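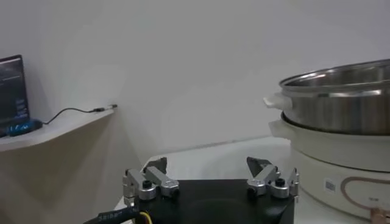 보낸 사람: Kerubo Mbwambo
받는 사람: praketti-users
제목: Re: 찐빵 옮기기 작업 중 그리퍼가 저절로 열리는 문제
날짜: 9월 3일

Salim 님, 로그 잘 받았습니다. 저희 쪽 장비에서도 같은 증상을 재현했습니다. 결론부터 적으면 손가락이나 파지력 설정 문제가 아니고, 통신이 끊겼다가 다시 붙을 때 드라이버가 초기화 명령을 한 번 더 보내는 것이 원인입니다.

> Salim Rotich 씀:
> 양팔로 찜기 뚜껑을 내려놓고 찐빵을 접시로 옮기는 작업을 돌리고 있습니다.
> 44회 중 2회, 팔은 정상으로 움직이는데 오른쪽 그리퍼가 중간에 열렸습니다.
> 한 번은 빵을 잡고 들어 올린 직후였고 빵은 찜기 안으로 다시 떨어졌습니다.
> 다른 한 번은 빈손으로 접근하던 중이라 피해는 없었습니다.
> 두 번 다 제어기에는 오류가 안 뜨고, 작업은 성공으로 기록됐습니다.
> 파지력을 올려 보았지만 빵만 눌리고 달라지는 게 없습니다.
> 비슷한 경험 있으신 분 계신가요?

보내 주신 로그에서는 2,832번째 줄을 보시면 됩니다. 그리퍼 응답이 한 번 빠지고, 바로 다음에 재연결 메시지가 나오고, 그 뒤에 activate가 찍혀 있습니다. 이 그리퍼는 activate를 받으면 완전히 열린 위치까지 갔다가 대기 상태로 돌아갑니다. 전원을 처음 넣을 때는 맞는 동작인데 물건을 잡은 상태에서 받으면 그대로 놓아 버립니다.

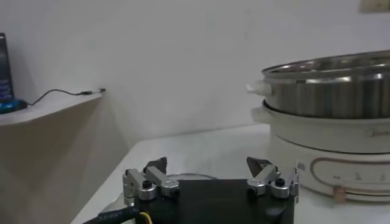
응답이 빠지는 이유는 케이블입니다. 손목을 많이 돌린 자세에서 그리퍼 쪽 커넥터가 당겨집니다. 저는 팔을 세워 놓고 손으로 케이블을 천천히 꺾어 가며 확인했는데, 특정 각도에서 통신이 짧게 끊겼다 붙는 것이 반복됐습니다. 케이블을 새것으로 바꾸고 여유를 더 준 다음에는 같은 자세에서 끊기지 않았습니다. 다만 케이블만 바꾸고 끝낼 일은 아닙니다. 다른 이유로 끊겨도 드라이버는 똑같이 열어 버립니다.

빵이 떨어지는 것보다 뚜껑 쪽이 더 걱정입니다. 왼쪽 그리퍼도 같은 드라이버를 쓰고 있고, 유리 뚜껑을 든 상태에서 열리면 깨진 조각이 찜기와 접시에 들어갈 수 있습니다. 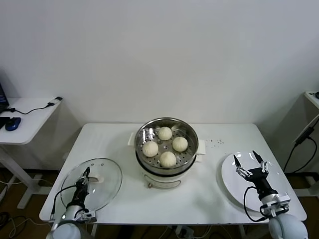

그래서 수정본이 나올 때까지 뚜껑을 드는 동작은 자동 실행에서 빼 주시기 바랍니다. 사람이 뚜껑을 열고, 팔이 정지한 것을 확인하고 물러난 다음 빵 옮기기만 실행하면 됩니다. 찜기 전원이 들어가 있을 때는 떨어진 빵을 손으로 바로 집지 마세요. 작업이 성공으로 기록된다고 해서 팔이 멈춘 것도 아닙니다. 비상정지를 먼저 누르고 손을 넣어야 합니다.

임시 조치는 다음과 같습니다.

1. 드라이버 설정에서 reconnect_activate를 false로 바꿉니다. 양쪽 팔 설정 파일이 따로 있으니 둘 다 바꿔야 합니다.
2. 응답이 빠지면 팔 전체를 보호정지로 보내도록 감시 노드를 켭니다. 기본값은 꺼져 있습니다.
3. 파지력은 원래 값으로 되돌립니다.
4. 손목 케이블을 첫 번째 고정점에서 풀어 여유를 주고 다시 묶습니다.

1번만 적용하면 그리퍼가 잡은 상태로 응답 없이 남을 수 있습니다. 2번과 꼭 같이 적용해 주세요.

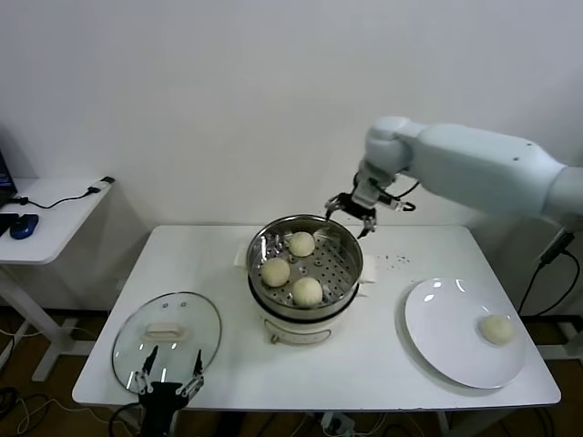
성공 판정도 손을 봐야 합니다. 지금은 팔이 마지막 자세까지 갔는지만 보고, 빵이 접시에 놓였는지는 보지 않습니다. Coralie Costigan 님이 놓기 직전에 손가락 간격을 읽어서 빈손이면 실패로 처리하는 패치를 만들고 있습니다. 제가 먼저 받아서 19회 돌려 봤는데, 일부러 빈손으로 보낸 경우는 모두 실패로 잡았습니다. 빵을 비스듬히 잡았을 때는 간격이 좁게 읽혀서 정상인데도 실패가 나온 적이 있습니다. 문턱값은 아직 정하지 못했습니다.

Salim 님께 두 가지 부탁드립니다. 빵이 떨어졌을 때의 손목 각도를 알려 주시고, 드라이버 버전도 적어 주세요. 저희는 6월에 받은 판을 쓰고 있는데 그 뒤로 재연결 부분이 바뀌었는지 변경 기록만 봐서는 모르겠습니다.

다른 분들도 작업 중에 그리퍼가 이유 없이 열린 적이 있으면 로그에서 activate를 검색해 보시고, 기동 직후가 아닌 곳에 있으면 이 스레드에 올려 주세요.

Kerubo Mbwambo

praketti-users 메일링 리스트 | 관리자에게 문의 | 맨 위로
이 사이트는 보관함 검색 설정을 저장하기 위해 쿠키를 사용합니다. 동의 | 설정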